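We're Semaan, a small school for packing. Most people laugh when they hear that, and we did too at first. You put things in a bag, you close the bag, you leave the house. What is there to teach?

Our answer is still "less than you'd think," and we've kept the courses short because of it. We run out of two rooms in Zundthorpe, above a shop that sells garden hoses. The address is 1419 Mevinero Road; use the side door. We've been going for 11 years and have never offered a certificate, although we get asked. We don't know what it would certify.

## What we don't believe

We don't believe in the perfect bag. Every spring a new one comes out with more pockets than the last, and every spring we buy it, load it up for a month and go back to a plain backpack with one main compartment. Extra pockets mostly give you extra places to lose your keys.

We're doubtful about rolling clothes. It works for T-shirts. It does very little for a winter coat, and the people who swear it doubles their space have usually left something out the second time. Packing cubes are fine if you already own them. Please don't buy any for our class.

We also don't believe in the master list, the kind you print once and use forever. A list written in February for a cold weekend is a bad list for anything else. Ours get thrown away after each trip.

## What we teach

The beginner class is called Jadex. The name came from an old label on the storage cupboard and it stuck. It meets 5 times, in the evening, with no more than 8 people in the room. You bring the bag you use now, with whatever is in it, and the first evening goes entirely to taking it all out. Some people find this embarrassing. Bring it anyway, receipts included.

After that we work on everyday loads: a backpack for work, a bag for the gym, an overnight with a change of shoes. We spend a lot of time on awkward objects, and cups are the usual example. A cup takes up a good deal of room and most of it is air, so we ask people to put socks inside it or leave it at home. 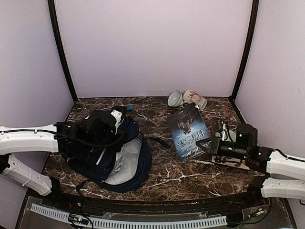
Handles are the other problem. A handle pressed against the back panel will find your spine by the end of the first block, and turning the cup around takes a second. Loose straps get an evening too. We tuck them in before lifting the bag, and we've stopped recommending the little clips sold for the purpose, having stepped on too many of them.

## Who comes

Commuters, parents of kids in middle school, a fair number of people who have just moved. A few come back for a second round, and we try to talk them out of it. If five evenings didn't help, a sixth probably won't either, and you may simply own too much stuff. We can't fix that and we don't sell anything that claims to.

## Visiting

You can sit in on a first evening without paying. Doors open at 6:30 p.m. and we start when the kettle is done. There's parking behind the hose shop, though the back row floods when it rains.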